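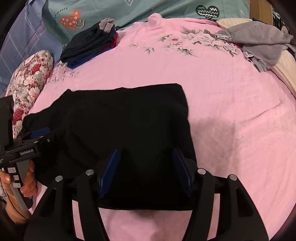 Misurlow Users Forum > Procurement and Evaluation > Data Services
Topic: Arnano household textiles package, trial delivery under review

sugden_evaluations
Posts: 73
Sugden has completed its first reading of the trial delivery for the Arnano household textiles package. The service consists of two-handed folding demonstrations recorded with hand-held grippers in furnished homes, delivered with gripper opening values, tool poses and a written task label for each episode. The trial lot contains 100 episodes. The full package under offer contains 1000, with an option to stop at 500.

Our provisional findings are as follows. The recordings open without conversion in the Misurlow viewer. Left and right tools are correctly assigned in every episode we opened. Task labels are consistent in wording, although they are shorter than we would prefer. "Fold long-sleeved top" is the whole of the label for an activity that contains several separate grasps.

Members who have received the same trial lot are invited to post their observations before we submit our recommendation in October.

tarn_lab_office
Posts: 212
We hold the same lot and agree with the statement on labels. Our group trains on sub-tasks, and a single line of text per episode obliges us to segment the material ourselves. We asked Arnano for a quotation on segment labels and were told that these are prepared in Veketti under a separate agreement. The price list does not mention this. Prospective buyers should request the Veketti schedule at the same time as the main quotation.

bench_seven
Posts: 38
I would like to register a reservation about the choice of garments. A considerable share of the trial lot is black clothing. On a black garment the sleeve, the body and the shadow between them are difficult to separate, and the fingers of the tools are black as well. Our segmentation model performed poorly on these episodes and well on the others. A buyer paying for the full package should be able to specify the proportion of dark items.

sugden_evaluations
Posts: 74
The reservation is noted. We would take the opposite view on the specification. Households own a great deal of dark clothing, and a folding policy that has seen only pale towels on a clear table is of limited use to us. The episode under discussion in our own review is attached for reference. 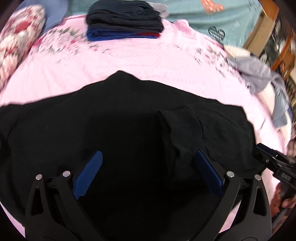

Trial lot, long-sleeved black garment on pink floral bedding. Sleeve folded inward, right finger pad just under the cuff.

The ribbing of the cuff remains legible, and the blue pads can be told apart from the fabric. In our assessment that is sufficient for grasp labeling. We accept that it may not be sufficient for automatic segmentation of the whole garment.

bench_seven
Posts: 39
Thank you for the attachment. The cuff is clear, I agree. Lower down, the vertical folds merge into the shadowed middle of the garment, and that is where our model places the boundary incorrectly. I do not ask that dark garments be removed. I ask that the proportion be stated in the contract.

tarn_lab_office
Posts: 213
A stated proportion would be acceptable to us also. With respect to the setting, we regard the beds as a strength of the package. The surface is soft, the bedding is printed, and other clothing lies close to the work. Our previous supplier recorded everything on a bare bench, and the resulting policy did not transfer to a mattress.

quillby_dept
Posts: 9
May I ask whether any member has examined the second tool in detail? Our intended platform has two fixed arms with a shared workspace, and we are concerned that a person holding two grippers will reach in at angles our arms cannot reproduce.

tarn_lab_office
Posts: 213
We ran the poses through our own reachability check. Most were within limits. The exceptions were chiefly approaches from the side, low over the surface, with the wrist turned. We excluded those episodes. Your result will depend on arm spacing, and the check should be repeated with your own geometry before any order is placed.

quillby_dept
Posts: 10
That is useful. We will request the trial lot and perform the check.

hallam_reads_terms
Posts: 156
Three points on the terms, which I have read in full.

The acceptance period is short and begins on the day of upload, whether or not the buyer has opened the files.

Replacement of rejected episodes is free of charge only if the rejection concerns tool data. Rejections concerning labels are handled under the Veketti agreement mentioned above.

The option to stop at 500 must be exercised in writing. Silence is treated as consent to the full quantity.

bench_seven
Posts: 39
The second point is unsatisfactory. The label is part of the product as advertised, and a fault in it should be remedied by the seller.

sugden_evaluations
Posts: 75
We share that opinion and have written to Arnano on the matter. Our recommendation will be conditional. We propose to order the smaller quantity, with the proportion of dark garments stated and with label faults covered by the main agreement. Should the supplier decline the last condition, we would still consider the recordings suitable for our purposes and would prepare the segment labels internally.

bench_seven
Posts: 40
Our group would not proceed on that basis. We spent over 73 hours on labels for the previous textile set and have no staff time for a second one.

hallam_reads_terms
Posts: 157
Please post the supplier's reply when it is received. I will compare it with the current terms and list any clause that has changed.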